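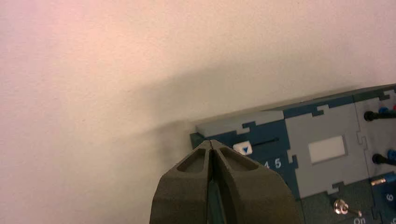 Learning by the Module: A Term with the Timik Robotics Club

When the Timik robotics club was founded, its members met on Friday evenings in a borrowed classroom and built line-following cars. It now has 40 students on its register, a workshop of its own, and a place in the Nanis Challenge, an inter-college competition in robotic manipulation.

The rules of the Challenge are brief. Each team has 90 seconds to complete a series of manual tasks without human assistance, and the organisers do not disclose the order until the morning of the event.

Doina Janevski, who supervises the club, asks her students to begin with the task and to leave the software until later. New members spend their first weeks operating switches and dials by hand and writing down each movement in plain words.

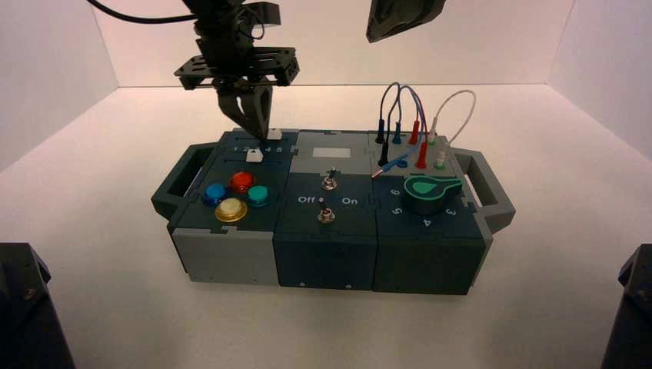

Preparation for the competition is divided between two groups, one responsible for grasping and the other for planning. Gilang Pangaribuan, a second-year student, leads the former. His group began with the slider, which runs in front of a printed scale from 1 to 5, and moved on to the round push buttons and the pair of toggle switches. The rotary knob, with its pointed end, was left for the second half of term – it requires the wrist to turn while the fingers hold their grip.

The planning group works from a log of 1,878 attempts, which the students have named Emo. Every entry records the task, the result and the name of the person on duty. Entries for the test leads are the longest, and several run to more than a page.

The club will travel to the Challenge in July with a team of seven.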